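# Brivetville Boxing Club – Frequently Asked Questions

Updated 1 August 2018

We get a lot of messages from people who are thinking about boxing for the first time, and we love every one of them! If your question isn't covered, drop by before any evening class and ask.

## Do I need to be fit before I start?

No! Come as you are. Beginner classes run for 74 minutes, with plenty of short rests, and you can sit out a round whenever you want. Most people are puffing by the second round of skipping. Give it a few weeks and you'll be amazed at how much longer you last.

## Will I get hit?

Not in the beginner class. You'll work on stance, footwork, the jab and the cross, first in the air and then on the heavy bags. Sparring is always optional – plenty of our longest-standing members have never done it and have a great time.

## What should I bring?

Water, a towel, flat-soled shoes and a pair of hand wraps. We have loaner gloves in most sizes, but wraps are yours to buy and wash (please wash them!). The 180-inch kind suits most adult hands.

## Which gloves should I buy?

For bag work and pads, most adults are happy in 12 or 14 ounce gloves. For sparring you need 16 ounce gloves with lace or Velcro cuffs in good shape. Try a few pairs of ours first, as fit matters far more than color.

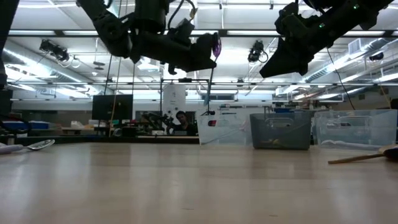
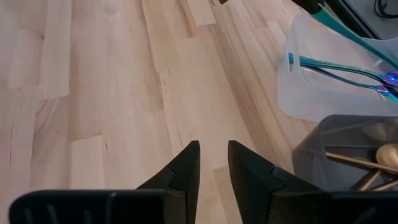
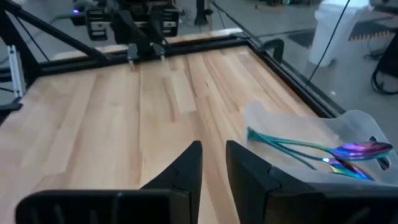
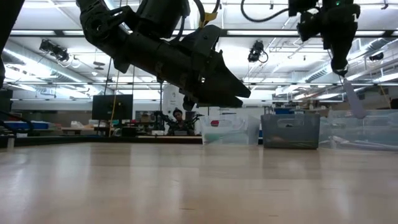

## How do I get a first bout?

Talk to your coach. You'll need a registration book, a medical and at least 21 logged sparring sessions with us before we put your name forward. Our novice shows are shared with the clubs in Akdale and Fumberg, so you'll be matched by weight, age and experience against somebody just as nervous as you are. It's a fantastic night out, even from the cheap seats.

## Can my kids join?

Yes, from age nine. The junior class is all games, skipping and pad work, and it is LOUD.

## What does it cost?

The first 2 classes are free. After that, a pass for the season is $96 and covers every class on the schedule, open gym included. The next season starts in January, and anyone joining partway through pays only for the months left.

## Where do I park?

The lot on the Mrema Street side is free after 5 p.m. Use the side door – the front one is locked in the evening.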